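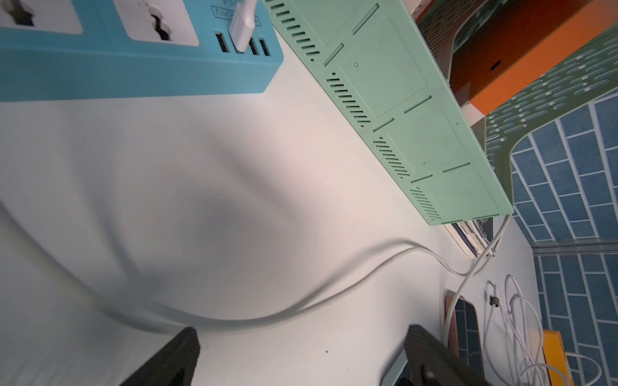
Clolside Naturalists forum > Freshwater > Leaving a logger in a seasonal pool

peatwader
Posted 2025-02-03
I have a temperature logger going into the upper pool at Clolside. It holds water until May in most years and then dries to cracked mud. The question is depth. If I fix the logger to a stake at mid-column it will be in air for the last few weeks. If I bury it, I record sediment. Which is more use for fairy shrimp and caddis work?

Eifion Vaughan
Both. Put one sensor 120 mm above the bed and a second just under the surface of the mud. The difference between the two traces shows the drying date. With one sensor you are guessing from the daily swing.

rushmere_t
I disagree about the second sensor. The daily swing is clear enough once the probe is exposed. We had one pool with 388 days of record from a single Ronduline and the drying date matched our visits to within a day.

Eifion Vaughan
In open ground, yes. Under trees the swing in air is damped and the change is easy to miss. Clolside is mostly willow on the north side.

peatwader
It is shaded, so I lean towards two. Is the Metuvance any good? It has memory for 1,998 readings, which at one an hour is under 12 weeks.

rushmere_t
Set it to every three hours. Hourly data from a pool that size is mostly noise. 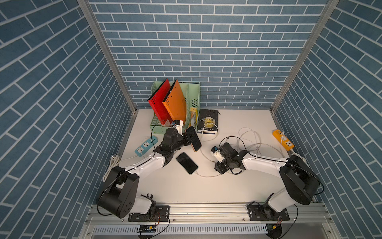

siltline
Three-hourly will miss the afternoon peak on some days, and the peak is what matters for hatching. I would keep it hourly and swap the unit at mid-season. Mark the water level on the same visit. A graduated stake is best, but any fixed pattern of known spacing will do: rows of brick with pale mortar lines, like the blue panels in my picture, can be read against a waterline if you have measured one course first. Zero it at the deepest point of the bed, not at the bank.

peatwader
There is no brickwork within half a mile of this pool, so a stake it is. Hourly and a swap, then.

rushmere_t
Still overkill for 32 square metres of water – but log the stake reading every time.

Eifion Vaughan
Flanagan method for the stake: drive it in autumn while the bed is dry, then leave it alone. If it goes in now it will settle and your zero will drift.

peatwader
Too late for autumn. I will check the zero when it dries out and correct back.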